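Manolakis to Open Regional Distribution Center for Independent Grocers

July 8, 2020 — Manolakis, a wholesale supplier of dry goods and pantry staples, announced today that it has signed a lease on a new distribution center that will serve independent grocery stores across its northern delivery area. The building, formerly operated by the packaging company Prilletti, is scheduled to receive its first shipments before the end of July.

The new center will allow Manolakis to offer next-day delivery to stores that now wait three days for a standard order. It will stock 4,000 products at opening, including the full Arnari line of rice, beans and lentils, and has 14 loading docks, five of them reserved for small trucks and vans.

"Independent grocers have carried a heavy load this spring," said Alby Ashby, president of Manolakis. "They asked us for shorter waits and smaller minimum orders. This building lets us agree to both."

Under the new terms, stores may place orders as small as three cases per product, and mixed pallets will be available at no added charge. Orders received by early afternoon will leave the center the following morning. Existing accounts will be moved to the new schedule automatically and do not need to reapply. Credit terms remain unchanged.

Manolakis has also extended its agreement with Flutus, the freight carrier that handles its longer routes. Flutus will run evening service between the new center and the company's main warehouse, so that items out of stock at one location can be supplied from the other.

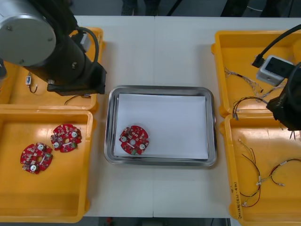
Iraís Huerta said that the smaller minimum would matter more to her store than the faster trucks, and that she hoped the mixed pallets would extend to spices and baking supplies — two categories in which she has often had to buy more than she could sell.

Spices will be included from opening day. Baking supplies will be added later, once shelving on the upper level has been installed. Store owners who wish to change their delivery day may contact their Manolakis account representative.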